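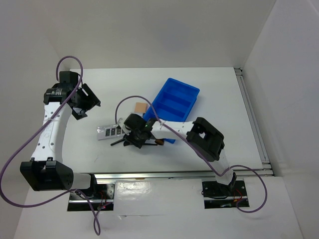
Last updated: April
Uwe Görtz, Adhiambo Gachanja, Kimutai Magesa, Tatu Makokha

4. Comparison of finger sets on the two-arm cell

The finger sets were compared on a tidying task, which is a generous name for moving small household objects into a divided tray. We chose it over the peg-in-hole tests of our earlier report for the simple reason that everyone passes the peg-in-hole tests. Pegs are made to be picked up. Packets and sponges have had no such training.

Two sets were tried. The first, which we call Prenitz after the shop that cut it, has a flat inner face and a square tip. The second, Brinano, has the same outline but a soft insert bonded to the inner face, and costs more than we admitted on the purchase form. Both were run under the same controller, Clarkavell, with gains left where the previous project had put them. We had meant to tune the gains. We then found that every change improved one arm and insulted the other, and a fair comparison seemed worth more than a good one.

Each set was given 200 attempts, split evenly between the arms. An attempt began with the gripper open above the table and ended when the object was in the tray, on the floor, or 26 seconds had gone by. Objects were set down again by hand between attempts, at whatever angle they happened to land. Magesa proposed a printed template for this. It was used for one morning, during which the template was picked up more often than the objects.
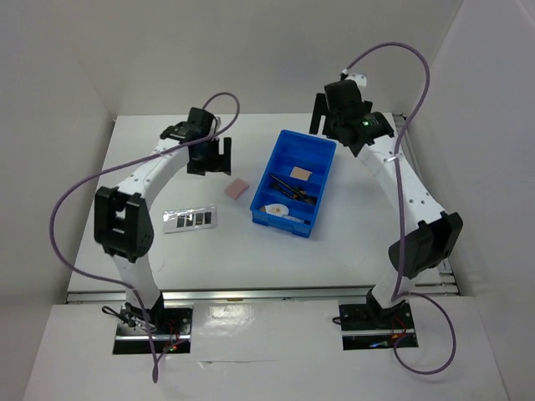

Figure 2. The cell with both arms over the table and the divided tray between them.

Gachanja objected at this point in the draft that splitting attempts evenly between arms hides the thing a reader would most like to know, namely whether one arm is simply better than the other whatever it is wearing. The objection is fair. We reran the Prenitz half with the fingers swapped left to right, and the weaker results stayed with the arm and did not follow the fingers. The gap was small on thick objects and rather embarrassing on thin ones. We put most of it down to a height offset of 2 mm in the calibration of one wrist, a figure that had been written on a sticky note and faithfully ignored.

With the offset corrected, the two sets could not be told apart on anything that compresses. Sponges and pads forgive a great deal. A gripper may arrive late, low and crooked and still leave with the sponge, and for this reason we no longer report sponge results as evidence of anything.

Thin, flat objects were another matter. The square Prenitz tip could be driven under the edge of a packet while the wrist camera kept the edge in view. The Brinano insert is kinder to the object and thicker at the tip, so it tended to push the packet ahead of it across the table, like a person trying to pick up a coin in mittens. Of the flat-object attempts, Prenitz completed some 70 percent. Brinano did clearly worse until we let it drag the packet to a stop against the rail, a trick that Makokha allowed into the results only under its own heading.

The wrist camera deserves a word. It is mounted so that both fingertips stay in view when the gripper is open, and we treated this as a fixed requirement. The price is that the fingers hide part of the table near the base of the arm, and an object that wanders in there is lost to the policy until the arm backs off. Shiny surfaces add to the trouble. Glare on a packet shifts as the wrist turns, and the edge detector, an excitable piece of software, will report an edge wherever it sees a bright line. 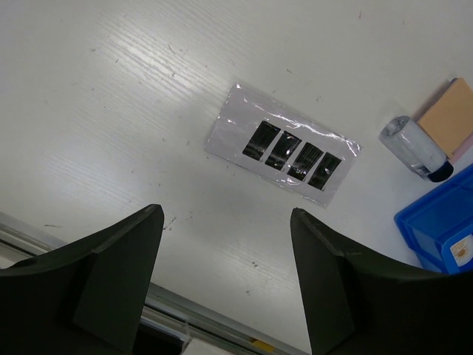

Would a second camera on each wrist have settled the matter? We doubt it, as most of the failed flat grasps came after the edge had been found correctly, when the finger touched down too high or too early. A contact sensor in the fingertip would likely do more. The Mussa board we had set aside for that purpose has two spare inputs and, so far, two spare sensors still in their bags.

One further effect was not planned for. The cable along each forearm pulls slightly on the wrist when the arm is stretched out, and the pull depends on how the slack was dressed that day. Retying the cable moved the touchdown point by enough to matter for packets and by too little to matter for anything else. We now tie it at the same place before every session and record the place in the log. Earlier sessions lack this entry and are left out of the flat-object results, a decision that hurt Prenitz and Brinano equally and the authors somewhat more.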